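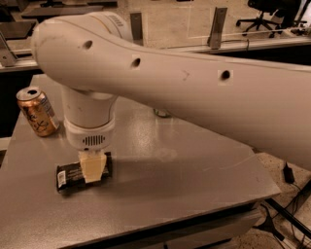

[cellsafety] Draft 3 of the tabletop cell rules: comments by end of October

Date: 30 October 2019
To: cellsafety list
Subject: Re: Draft 3 of the tabletop cell rules

Replying to the Erard site's comments on the list, with the revised wording at the bottom. I have cut the parts of the earlier message that were only about page layout. Those fixes are already in.

> We read draft 3 with the people who run the sorting tables here. Most of it
> is fine. Four things we would like changed or explained.
>
> 1. Section 2 says "no liquids on or near the work surface." Our object
> sets include drink cans and we can't drop them. Cans are one of the
> things the customers ask about first. Does the rule mean no liquid, or
> no containers that once held liquid?
>
> 2. Section 4 says floor cables must be "managed." We don't know what that
> means. One shift tapes them, one shift pushes them under the table and
> says that is managed.
>
> 3. Section 5 asks for a finger check at the start of every shift. We
> change fingers in the middle of a shift sometimes. Is a second check
> needed, and who signs for it?
>
> 4. Section 7 says the speed limit in shared space is "as set in the risk
> assessment." We would rather have the number in the rules. People do
> not go and open the assessment.
>
> Also, the log form has 36 lines and we fill it before the end of the day
> on the busy table.

Taking these in order.

1. Cans and other containers

The rule was meant to keep liquid off the table and away from the rail, the connectors and anything on the floor that carries power. It was not meant to ban cans. Gillies raised the same point when draft 2 went around and I did not fix it properly, so that one is on me.

An opened can is allowed as a work object if it has been emptied, rinsed and left upside down to drain before it goes in the object bin. An unopened can is not allowed at all, because a bad grip can split the seam. We had one of those at Wustach and it got under the tabletop and into the cabinet. Cleaning it took the rest of the shift, and the cell failed its insulation test the next morning and had to be dried out.

Somebody asked off list whether a can can be filled with sand to give it weight. Yes, if the opening is taped over with cloth tape and the can is marked on the base. The base mark is so the next person does not tip it out to see what is rattling.

A cup of coffee belonging to the operator is not a work object. It stays off the table and off the rail. I have put that in as its own sentence since the question comes up at every site.

2. Cables and power adapters

Fair comment. "Managed" is gone. The new wording says where a cable may be and where it may not.

The main concern is the strip of floor at the open corners of the table, where people step in to reset objects. A small adapter lying on the floor there is easy to miss from standing height, and a foot under it pulls whatever it feeds. If it feeds a camera or a light, you lose a run. If it feeds the controller for the gripper, the fingers may let go, depending on the model. Look that up for your own gripper before you decide how much the floor matters at your table.

The draft now says adapters go on the underside of the table or in a tray fixed to the cabinet, and that a cable crossing the walking strip goes under a ramp. Tape alone is accepted for one day only. Cables looped over a rail are fine as long as the loop is clear of the arm at every point of its travel. Check this by jogging the arm to its limits at the slow setting with a second person watching the loop. Do not judge it by eye from the home position.

Chairs get the same treatment. A chair on wheels may be kept in the area, but it stays behind the floor line while the arm is enabled. Imus has asked for chairs to be banned outright. I have not done that. Their operators stand and ours mostly sit, and I don't think the rule should settle that for everyone.

3. Finger checks

Yes, a second check is needed after a change, and the person who made the change signs. I have added that. The check itself is short:

Look at both fingers for cracks, mostly at the root where the finger meets the mount.
Close on the gauge block and see that the tips meet flat.
Pull each finger by hand, power off, and feel for play.
Wipe the tips.

Printed fingers wear faster than people expect and the wear is at the tip, where it shows up as dropped thin packs well before it shows up to the eye. If a table starts dropping snack packs and sachets that it handled fine the week before, change the fingers before you touch the grip force. Raising the force to make up for worn tips is how we crushed a full bin at Wustach. The draft now says grip force may not be raised during a shift without a new finger check on the log.

The replacement interval stays at 100 hours of run time, or sooner if the check fails. Two sites have asked for a longer one. Send me wear measurements and I will look at it for the next version.

4. Speed in shared space

I understand why you want a number. I still don't want one number in the rules, because the arms are different sizes and the reach over the table is different at each site. What I can do is make you post it. The new wording says the figure from the assessment has to be on a card at the table where the person resetting objects can read it without walking around the arm. If the card is missing, the arm runs at the slow setting until there is one.

Please note that the shared space includes the air above the table, which draft 3 did not say. On our tables the elbow and the long link sit over the work surface for most of a pick. A person reaching in for an object on the far side has their hand under the link even though the gripper is nowhere near it. Several of the reports from the summer were written as if only the gripper counted.

So the reset rule is now this: the arm is stopped and the stop is confirmed on the pendant before any hand crosses the table edge. It applies to all objects, including the ones right at the edge that look safe to grab. It applies to small things that have rolled under the arm. Leave them there until the stop is confirmed.

5. The log form

The form will be split into two sheets, one for finger checks and one for stops, with 26 lines on the first and the full page on the second. If you still run out, staple another. Don't write in the margin, it does not survive the scanner.

I counted the entries we got back from the trial of draft 2. There were 311 stops logged over the four sites. By far the most common reason given was "object out of reach" and the next was blank. A blank reason is no use to anyone. If you don't know why the arm was stopped, write "unknown."

Revised wording, sections 2, 4, 5 and 7

2.1 No liquid is allowed on the work surface or within one arm's length of it.
2.2 Opened drink containers may be used as work objects if they are empty, rinsed and drained.
2.3 Unopened drink containers may not be used as work objects.
2.4 Weighted containers must be taped shut and marked on the base.
2.5 Food and drink for people stays outside the floor line.
2.6 Packaged goods used as work objects are thrown away when the wrapper is torn.

4.1 Power adapters are fixed to the table underside or held in a tray. They are not left on the floor.
4.2 A cable that crosses the walking strip is covered by a ramp. Tape may be used for one day.
4.3 A cable over the rail must be clear of the arm through its full travel. This is checked with two people after any cable is moved.
4.4 Chairs stay behind the floor line while the arm is enabled.
4.5 The feet of stands are kept out of the walking strip or marked with yellow tape.

5.1 Fingers are checked at the start of each shift and after each finger change.
5.2 The person who does the check signs the log.
5.3 Fingers are replaced at 100 hours or on a failed check.
5.4 Grip force is not raised during a shift without a new check.

7.1 The speed limit in shared space is posted at the table.
7.2 Shared space covers the work surface, the space above it and the walking strip.
7.3 The arm is stopped, and the stop confirmed on the pendant, before any hand crosses the table edge.
7.4 With no card posted, the arm runs at the slow setting.

Still open

Marking of the tabletop. Erard wants tape lines for object positions, Gillies says tape lifts and gets picked up by the fingers. Paint pen may be the answer but I have no experience with it on a matte top. If your site has tried it, please say how long it lasted and what you cleaned it with.

Glare. Two sites report bad picks near the bright spot from overhead lights. I don't see this as a safety matter yet and would keep it out of this document, but if a bad pick has ever ended in a collision at your site, send me the log line.

Please reply to the list and quote the section number. Comments sent only to me tend to get answered twice.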